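Lukex: beauty campaign announcements, captions and casting notes

Version dated 19/07/2024
Maintained by the Pruletti desk

What it is

A table of 2,888 press items announcing who will front which makeup, perfume or skin care line. Each row holds the text of the announcement, the product type, the stated role ("face", "ambassador", "muse", "creative partner") and a field for whether the person had modeled before. Pruletti collected the items from its own mailing lists. Wandasley, a casting agency, added the notes.

Read this before using the role field

The role field records what the press office said. I would not lean on it for much more. "Ambassador" can mean a contract that runs for years or one evening in a borrowed dress, and the announcements almost never say which. We tried to sort the two kinds and gave up, as the annotators were guessing. The column named role_guess is what remains of that attempt. I voted to delete it.

The word "first" needs the same care. A first campaign is often the first one with that agency, or the first in that country. The column first_claimed tells you only that the claim was made.
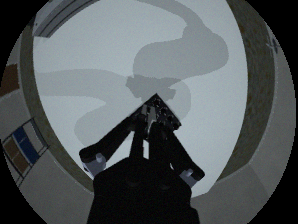
Family ties

The column family_mentioned is set to yes when the announcement names a famous parent, sibling or godparent. It is set to no when the text keeps quiet, even if every reader would know the surname. So you can't use it to measure how many new faces come from well-known families, though I expect someone will try.

How it was labeled

2 annotators read every item. Where they disagreed, the Luangrath review tool showed both answers and a third person picked one. We don't publish an agreement score. The one we had was computed on 100 items chosen from the easiest batch, and I don't think it means anything.

Known problems

Text is cut at 4,000 characters. Long announcements lose the closing paragraph, where the contract terms sometimes hide.

Items from March are thin. A mail filter was sending them to junk.

Quotes credited to models were often written by someone in the press office. We have no way to mark which.

Suggested uses

Studying the wording of fashion publicity. Testing name and role extraction. Please don't use it to predict who will get hired next. Wandasley asked for that and the results were no better than picking the tallest.

Files

items.csv
notes.csv
column_guide.txt

Corrections go to the Pruletti desk, with the row number.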